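Gevell Play Kitchen: Set-Up and Care Guide
Section 3. Sink, Cooktop and Small Accessories

Revised September 26, 2021

Read this section after the cabinet has been assembled and the backsplash is fixed in place. You will need the accessory bag, a soft cloth and a small Phillips screwdriver. An adult should carry out all of the steps under "Fitting the Sink" and "Fitting the Faucet." Children can help with the rest.

Before you start

Check that the kitchen stands level. If it rocks when you press on a corner of the countertop, go back to Section 2 and adjust the feet. The rounded end of the countertop needs clear space beside it, so do not push that end against a wall or a radiator.

CAUTION: Small parts and packaging must be kept away from children under 3 years. Throw away the bags and the tie straps as soon as the parts are out.

Fitting the sink

1. Wipe the edge of the countertop opening with a dry cloth. Sawdust or packing foam under the rim will keep the basin from sitting flat.

2. Lower the gray basin into the opening with the molded drain circle toward the right.

3. Press along the rim, working from the back to the front, until you feel the clips catch. Do not strike the rim with a hammer.

4. Run a finger around the rim. If one side stands higher, lift the basin out and start again from step 1.

Note: The drain circle is molded into the floor of the basin and does not open. Do not drill it.

Fitting the faucet

5. Push the faucet stem through the hole behind the sink. The spout must be free to sit over the basin.

6. Reach under the countertop and thread the plastic nut onto the stem. Turn it by hand until it is snug, then give it one more quarter turn with the key from the accessory bag.

7. Fit the handle. It is held by friction only and can be pulled off for cleaning.

The faucet is for pretend play and has no water connection. Sets with the Clellov sound module have a battery holder under the counter; see Section 5 for changing the batteries.

Fitting the cooktop

8. Peel the protective film from the black panel. Start at a corner and pull slowly — the burner graphics are printed on the panel and a fast pull can lift the edge of the print.

9. Set the panel into its gray border with the control symbols toward the left.

10. Press down in the middle of the panel until it lies flush.

The burners do not heat or light up. Tell children this before the first use if they also help in the family kitchen, and remind them that the real cooktop is different.

Oven knob

The knob on the front panel turns against a printed temperature scale and is not connected to anything behind it. If it feels loose, pull it straight off, check that the spring washer is on the shaft, and push it back on.

Placing the accessories

The bowl and the pan both fit in the basin, which is a good place to keep them between games. Put the larger pieces in first and the play food last. Food pieces can stand in the bowl or next to it. 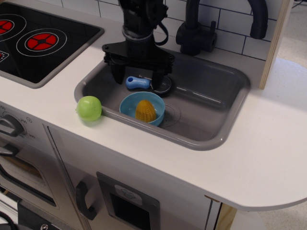
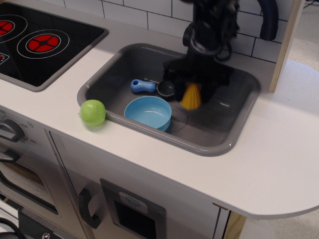
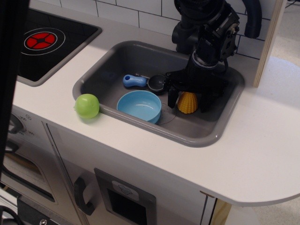
Sink with light blue bowl and a yellow toy piece. The green ball is on the counter to the left of the sink.

Put-away routine

The order below works well with preschool children, who can do it with little help after a few tries.

1. Take everything off the cooktop and out of the oven.

2. Place the bowl in the sink, toward the front.

3. Lay the pan behind it with the handle inside the rim. A handle that hangs over the front edge is easy to catch with a sleeve.

4. Add the play food.

5. Put the ball away last. It rolls, and it will come to rest against the sink rim if it is set down gently beside it. For longer storage, keep it in the cabinet or in the sink with the other pieces.

6. Close the oven door and the cabinet door.

Note: Do not stack heavy toys on top of the accessories in the sink. The basin clips are rated for play use only, and a child must never sit or stand in the sink or on the countertop.

Cleaning

Wipe the countertop, the basin and the cooktop panel with a cloth dampened in warm water and a drop of dish soap. Dry them right away. Water left standing along the rim can get into the edge of the board and make it swell.

The basin can hold a little water for supervised play, but do not fill it more than halfway. Empty it with a cup and a sponge. Never tip the kitchen to pour it out.

Wash the bowl, pan and play food by hand. Let them dry on a towel before they go back in the sink. The dishwasher will warp the thinner pieces.

CAUTION: Do not use bleach, scouring powder or window cleaner. These will dull the rim of the basin and fade the printed numbers around the oven knob.

In classrooms and other shared rooms, clean the accessories at the end of each day and check the sink clips and faucet nut once a month. Kitchens that are packed away in December for the holidays should have the faucet handle and all loose pieces removed and bagged first.

If something is not right

The basin lifts out during play: One or more clips are not engaged. Repeat steps 1 to 4 of "Fitting the Sink." If a clip has broken, order the Šimkus clip set.

The faucet turns when the handle is pulled: The nut under the counter is loose. Tighten it as in step 6.

The cooktop panel rattles: There is a gap under the panel. Place one of the felt dots from the accessory bag in each corner of the recess and refit the panel.

The oven knob falls off: The spring washer is missing. A spare is taped to the inside of the cabinet door.

Play food is cracked: Throw the piece away. Do not glue it.

Spare parts

Bowls, pans and play food are sold singly and in mixed sets through Gramora. Give the model number printed on the underside of the countertop. Questions about fitting can be sent to Eglė Toom at the parts desk; for questions about classroom use, write to Aivar Luik.

Continue with Section 4, Doors and Handles.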